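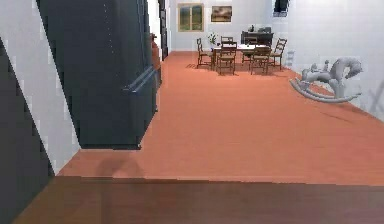

Chapter 6
Release Windows and the Scheduling of Serial Drama

6.1 Introduction

Chapter 5 dealt with the commissioning of a drama series and ended at the point where the finished episodes are delivered. The present chapter takes up the next decision, which is when and in what order those episodes are shown. The decision is usually made by a different department from the one that commissioned the work, and often under a contract signed before the first scene was written.

Two terms need to be kept apart from the start. A release pattern is the spacing of the episodes of one series: all at once, weekly, or in blocks. A release window is the period during which a given outlet holds the right to show the series. The pattern sits inside the window. Much of the confusion in trade reporting comes from using one word for both, and students reading older articles should check which meaning is intended.

By the end of the chapter the reader should be able to describe the main release patterns, calculate the length of a window from a simple rights schedule, and state the assumptions behind a forecast of viewing over time.

6.2 The inherited weekly pattern

Weekly release was settled by the needs of broadcasting. A channel has a fixed number of evening hours and must fill each of them. One episode a week fills one hour a week for the length of the run, and allows the price of advertising to be adjusted as audience figures come in. Production could also run alongside transmission, with later episodes still being edited while the earlier ones were on air.

None of these conditions applies in full to a subscription service. There is no evening to fill, and the whole series is normally complete before the first episode is offered. The weekly pattern has nevertheless survived, and in some catalogues it has returned after a period of absence. The usual explanation is that a subscriber who wishes to follow a series for ten weeks must pay for at least part of three monthly billing periods, while a subscriber offered every episode at once may need only one. Nogueira (see Further Reading) calls this the retention argument. It is plausible, but it depends on how many subscribers join for a single title and leave once it is finished. That share varies a good deal between services and is seldom published.

6.3 Full release

Under full release, every episode becomes available at the same moment. Viewing is heavily weighted towards the first days and then falls away. The curve is steep, and a title that has not found its audience early is unlikely to be given further promotion.

Full release has two practical merits. Publicity can be bought for one date, and the viewer is free to choose the pace. Its chief cost is that discussion between viewers becomes difficult, as any two people are likely to have reached different points. Lemma's interviews with subscribers found that many avoided talking about a series at all until they had completed it, by which time the wish to do so had often passed.

6.4 Block release

Block release divides the series into two or more groups of episodes, with a gap of weeks or months between them. It is sometimes chosen at the outset and sometimes adopted late, when part of a series is ready and part is not. The outside observer cannot always tell which. A division that falls at a clear turning point in the story suggests planning – though a skilled editor can produce the same effect afterwards.

6.5 A worked case: Kestilholm

The drama Kestilholm will be used at several points in this chapter. It was produced by Hernmont and licensed to Okel, a subscription service, with later broadcast rights sold to the Tesfamariam channel group. The licence gave Okel an exclusive window of 200 days, starting on the day the first episode was made available. Broadcast rights began on the day after the window closed.

Okel released the first block on 15th May and the second 47 days later. The exclusive window was not extended to take account of the gap. The first block was therefore protected for the full term, while the second had 153 days of exclusive availability. Had the series been released in full on the first day, all episodes would have enjoyed the same protection.

Habte and Tsegaye, in their study of the case, argue that the second block was worth less to Okel than the licence fee implied. Fu takes the opposite view. On her account, the later block drew viewers back to the earlier one, so that the two cannot be valued separately. She notes that nearly 142 hours of related material, including cast interviews and earlier Hernmont dramas, were promoted alongside the second block, and that any gain in viewing across the catalogue should be credited to the pattern as a whole.

The disagreement is partly one of method. Habte and Tsegaye assign value by episode. Fu assigns it by subscriber. Section 6.8 sets out both procedures and applies them to the same data.

6.6 Seasonal effects

Demand for drama is not even across the year. Viewing tends to rise in the darker months and during public holidays, and new series are commonly held back until September, when summer travel has ended. Competition is also heaviest at these times. A scheduler must decide whether a smaller share of a large audience is preferable to a larger share of a small one, and the answer will differ according to whether the service is seeking new subscribers or trying to keep those it has.

The following section begins with the simplest form of this problem, in which two services each hold one new title and must choose between the same two dates.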